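Category: Grants and Reports / Youth Wellbeing

Home | About us | Our work | Reports | Contact

Amside Youth Line: progress report to the Rathore Fund

24th May
Prepared by Geeta Semwal, project coordinator

This report covers the first half of the second grant year. The full budget table was sent separately to your office, so I write here mainly on the work itself, and on the two points which your letter asked me to explain.

As you will remember, the grant pays for a listening service for pupils who are bullied at school, and for training of the adults around them. A large part of those who contact us are bullied for being gay, or because other pupils have decided that they are. Others write to us about their accent, their faith or their weight. We do not ask for a reason before we answer.

In the period we had 152 first contacts. Most came by text message and the smaller part by telephone. The evening hours are the busiest, and for this reason we moved one paid listener from the afternoon to the evening in November. I think that this was the right decision, although the afternoon shift is now thin and we have sometimes a waiting time that I would like to be shorter.

Your first question was about schools. We have now agreements with 17 schools, of which six joined in this period. In each school there is one named adult to whom we can pass a concern, always with the consent of the pupil unless there is a danger to life. Two schools have changed their named adult during the year and did not inform us. We found this out only when a message was not answered. We now write to every school at the start of each term to confirm the name, and we keep the list in Statport together with the contact records. 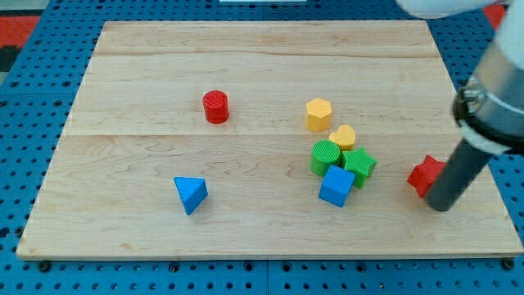 The training day for school staff was held at the Varoment centre and was full. We gave the morning to the law and to the duty of schools, and the afternoon to practice in small groups. Several teachers told us that they know the policy of their school well, but they do not know what to say in the first minute, when a child is standing in front of them. We therefore spent more time on first words than was planned. With younger children we advise to keep something simple near, so that the child can look at the hands and not at the adult while speaking. The secondary teachers found this less useful for their age group and asked for more written examples of conversation. I am preparing these with our senior listener and they will be ready for the next training.

Your second question was about the safety of our own staff. Every listener has supervision once in two weeks, and after a difficult call it is possible to speak with a supervisor on the same evening. One listener has left us in this period. She wrote in her leaving letter that the work was heavy for her but that she felt supported. We have filled the place.

There are matters that did not go as I hoped. The parent evenings had a low attendance, and those parents who came were mostly the ones who already agree with us. We tried an evening at a mosque hall and one at a parish room, both with the kind help of local people, and these were better. The discussion was sometimes sharp. I consider it useful all the same, and I would like to move the remaining parent budget to meetings of this type. I ask for your permission for this change, as it is a different use from the one written in the agreement.

The leaflet in Punjabi and Polish is delayed. The first translation used a word for "gay" which our readers found insulting, and we have sent it back. The new text is expected before the summer holidays.

In the next period we will hold a second training day, finish the leaflet and begin to plan the follow-up calls to pupils who contacted us only once. I will send you the questionnaire for these calls before we use it.

Related reports

- Amside Youth Line: first year report
- Writing an anti-bullying policy with pupils
- Supervision for telephone listeners: our guidelines
- Rathore Fund: how to apply for a change of budget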